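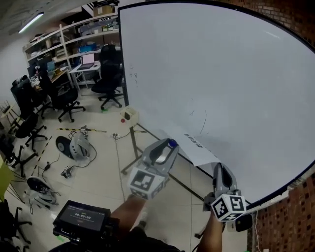

Bench gallery: the Destley grippers

December - posted by the Mostgate shared workshop

2 min read

I joined this build as the one who didn't think it would work, and I've been allowed to write the captions anyway. The idea is that you hold a pair of grippers, do a job with your own hands, record it, and later a robot does the same job off the recordings. The job we picked is cleaning a whiteboard. I own a cloth and could have had it done by morning tea.

Still, it's a nice thing to build at a shared bench, and some of it is better than I expected. Notes go with the gallery, grumbles included.

The pair
Grey bodies, one for each hand. The curved handle with the small blue button on top is the part I'd keep if everything else went in the bin. It went through a lot of reprinting to sit properly in the palm, and I was wrong about the first version being good enough.

The cubes
White, with black square markers, one fixed to each gripper. They're meant to tell the software where your hands are. My view is that they tell it where your hands are when the light is right and you haven't turned your wrist too far. We'll see. Nobody at Mostgate has shown me a full run without a gap in it yet.

The timer
Nine seconds on the clock. Everyone looks very competent at nine seconds. The trouble starts later, when your forearms get tired and you begin wiping like a person who wants to go home, and all of that goes into the recording as well.

The board
Big one on a metal stand, a few faint scribbles in the middle and a sheet of paper curling off the lower left. I asked whether the paper should come down before we record. The answer was that a real board has rubbish on it. Fair enough, though I'd like to see it manage a bare one first.

The floor
Two robot units in bits on the taped floor, plus a small electronics board and more black cable than I'm happy stepping over. The one with the dark round wheel is the one I get asked about most. I have no opinion on it until it has its insides back.

The back of the room
White shelves, boxes, laptop open on the little desk. If you want to borrow the desk, ask first. If you want to borrow a chair, put it back where it was - we've had words about this.

What it cost
We set aside $800 and have spent $465, mostly on motors and filament. The group reads that as being under budget. I read it as not having bought the arm mounts yet. The Hegarty brackets don't fit without drilling, whatever the listing claims, and I'd hold off ordering more until someone has put one under load.

Recordings so far
We have 14 that I'd call usable. The Windeo folder has plenty more, but a file being in a folder doesn't make it a good wipe. I've asked for the bad ones to be marked as bad instead of quietly deleted, so that we know how often it goes wrong.

More to come once the left handle has been reprinted in the tougher plastic. Bring your own cloth.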